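Paste, patience and a plumb line: an afternoon with Oi-ling Leung

I'd been told to bring biscuits and I forgot the biscuits, so things got off to a shaky start. Oi-ling Leung let me in anyway, put the kettle on and asked me straight out what was on my bedroom walls.

"Paint," I said.

"What colour?"

"Sort of white?"

She looked at me the way my dentist does.

Oi-ling has been hanging wallpaper in and near Zellstead since 2000, when she gave up a job in the accounts office at Brelitz and went to work for an old decorator who needed somebody to carry his pasting table. She was terrible at it, she says. Her first solo job was a downstairs loo, and she got the last strip upside down.

"Pheasants," she said. "Little pheasants, all the way round, very smart, and then behind the door they're all on their backs. The lady kept it! She said it made her laugh every morning. I still went back and did it again, I couldn't sleep."

I wanted to know if she thinks people are frightened of pattern. She does, and she blames the estate agents (I'm paraphrasing, she was ruder). Everyone is decorating for whoever lives there next, she reckons, and then they stay for fifteen years looking at somebody else's beige.

"People ring me and say they want something quiet. Then they come to look at the sample books and their hand goes straight to the enormous leaves. Every time! So I say, well, your hand knows. And they say, oh, but it's a small room. Small rooms are the best ones. You can go mad in a small room."

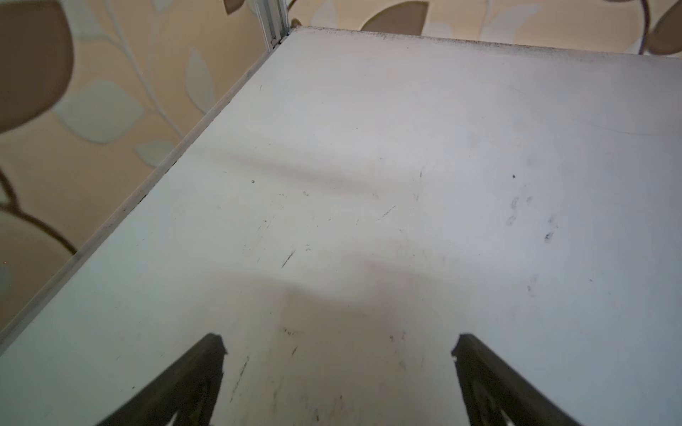
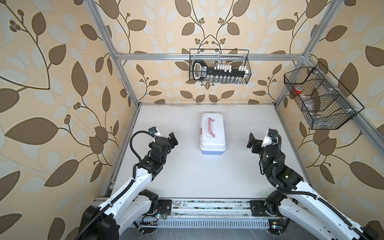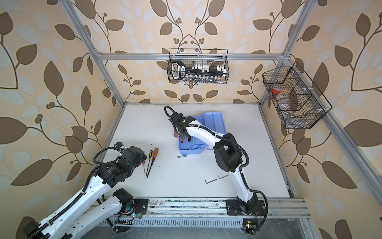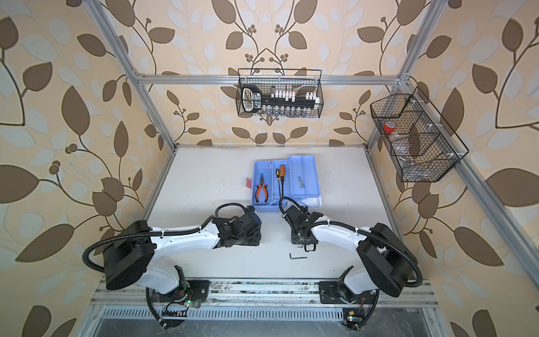
Words: Moataz Bouazza

We got on to big repeats, because I'd made the mistake of saying that a large leaf must be easier than a small one. Fewer bits to line up, surely? Wrong. A big design eats paper, she told me, and you have to decide where it lands before you cut anything. She likes to start from whatever you see first when you walk in — a chimney breast, usually, or the wall opposite the door — and let the awkward join fall somewhere dull.

"Nobody's house is straight," she said. "Mine isn't. If you follow the corner of the room you'll be leaning by the third drop. So you hang your plumb line and you believe the line. You don't believe the corner."

She has one house she talks about like an old flame, number 263 on the hill road, where the staircase wall took her most of a wet January. The paper was a pale one with trailing stems, and the plaster underneath was so crumbly that she had to line it twice. Halfway through, the owners' cat walked across a pasted length and then up the stairs. She found paw prints on the landing and, a good while later, on the bath.

I asked what she'd tell somebody having a go for the first time. Get a decent brush, she said, and a new blade far more often than you think you need one. Mix the paste and leave it alone. Check the batch numbers on your rolls before the shop shuts. Don't start after tea.

"And do it with somebody you like. You'll be holding a wet sheet over your head and they'll be telling you it's crooked. I've seen marriages wobble over a bay window."

Does she ever get bored of it? She had to think. Woodchip, she decided, she could live without, and she won't do ceilings any more because of her neck. But she still gets a flutter at the second strip, when the two halves of a leaf meet and the join goes.

Before I left she pressed a sample book on me, a heavy thing with the corners gone soft, and told me to bring it back when I'd chosen. I've had it on the kitchen table all week. There's a dark green one with figs that I keep going back to, and my bedroom is very small.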